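1/5/25

**Gape teleop kit (Lolport), bedroom set -- short review, will tidy up later**

Been running the Gape kit in the Witovham room long enough to have opinions. Kit = leader arm, wrist camera with its bracket, pair of ribbed fingers, and the Titier recorder software. You bring your own follower arm. I did.

Short version: buy it for the wrist cam and the fingers. Put up with the recorder. Budget a whole afternoon for cables.

## What we're using it for

Bedroom tasks. Pick up a handset, put it back in the cradle, press a key, move stuff around on a small round table. Boring on purpose. The policy needs lots of boring. Also near misses with a recovery, which the manual skips completely and which are half the reason to use a person on a leader arm at all.

An episode is one try, start pose to end pose. You tap the pedal, drive, tap again, mark it keep or toss. That part of Titier is good. No menus, no naming files. You just go.

## Wrist camera

Best thing in the box. Mounts low, both fingertips stay in view the whole time, and you still get a decent amount of room past them. My old bracket was higher and the fingers hid whatever I was about to grab. Here the narrow gap between the fingers is right there when you need to line up on something thin. And the slot through the finger lets a bit of background through, so less gets blocked than you'd think.

Complaint: it sees everything. Houndstooth, bright sheets, wood floor, all of it. Fine for training if you move the base around between batches. Bad if you're lazy and park in one spot, the policy will happily learn your bedding.
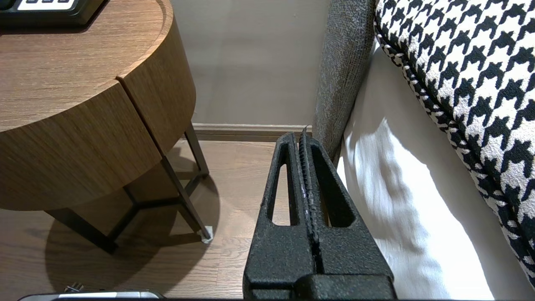

Wyn Landeg disagrees with me on this one, and wrote back on my draft that a busy background is the whole point, that a plain backdrop gave them a policy that fell apart the first time someone changed a blanket, and that I should stop moving the base and start moving the furniture. Fair. I'm doing both now. It takes forever.

## Fingers

Ribbed grip strip down the inside edges, pointed at the tip. Grip on hard plastic is good. On fabric they catch a little, so I toss more of those. You can close them right up together for pushing a single key, and that worked much better than I expected for something not made for it.

Swapping them is a pain. Tiny screws. Lost one already. Lolport sent spares without a fight, points for that.

## Leader arm

Light, decent joints, a little stiff on the wrist roll out of the box. Loosens up. My shoulder gives out way before the hardware does, so I do 90 minutes and then stop, whatever the tally says. Tired driving makes ugly data -- jerky approaches, grip too early, and you don't notice until playback.

Lag is OK on a wired connection. Don't bother with wireless.

## The head view

You also want a second camera up high, and Titier takes one extra stream without complaining. This is where I get the layout: where the table is against the wall, what's on it, how far the arm still has to go. The wrist view alone is useless for the first part of a reach. Just floor and furniture sliding by.

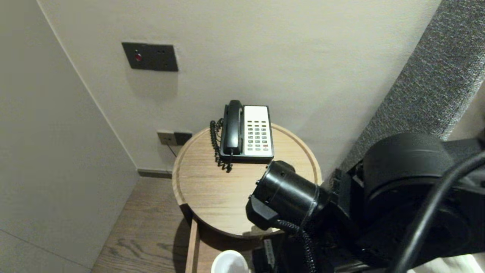 Sync between the two streams is where I lost most of a day. Titier stamps them seperately and on firmware 3 the head stream drifts if you leave it recording through a break. Fix is to restart the recorder between batches. It's in the release notes, at the bottom, in gray text. Thanks.

Also exposure. Lock it on both. Auto exposure plus a dark arm passing over light wood means the brightness pumps every time you reach, and that's in your data forever.

## Cables

Ugh. The kit comes with a coiled one that is fine on a bench and annoying on a small table. It wants to sit right where you're working. Tie the upper link run down, leave slack at the elbow, check it through the full range BEFORE you record. I had to throw out 17 episodes from one batch over a cable tugging the wrist sideways near full reach. You could feel it in the leader, I just ignored it.

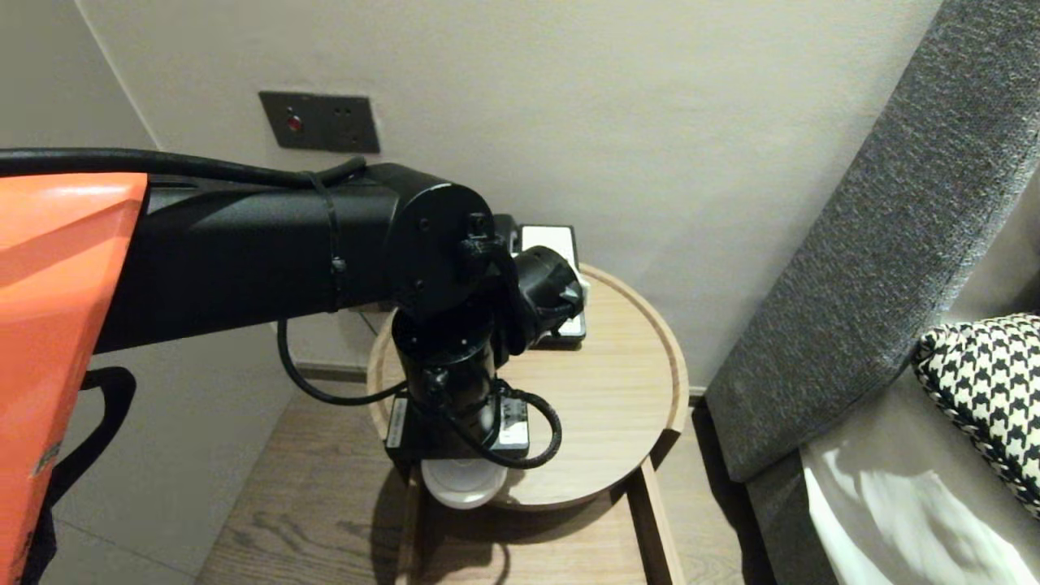

*Gripper over the back edge of the round table, coiled cable on the tabletop.*

## Recorder

Good: pedal, keep/toss, playback starts right away. Export is clean and the joint states line up with the wrist frames.

Bad: no way to tag why you tossed something. I keep a text file next to it like an animal. No notes field on keeps either, so recoveries get mixed in with clean runs unless you remember which were which. Search is slow once the folder gets big. We're at 1976 kept episodes and the list takes long enough to load that I go get water.

Lolport support says tags are coming in February. We'll see.

## Would I buy it again

Yeah. For the camera and fingers mostly. If you already have a leader arm you like, ask them for the parts on thier own, they'll quote it, it's just not on the site.

Still to test: the soft finger pads, and a longer wrist cable. Will add when they get here.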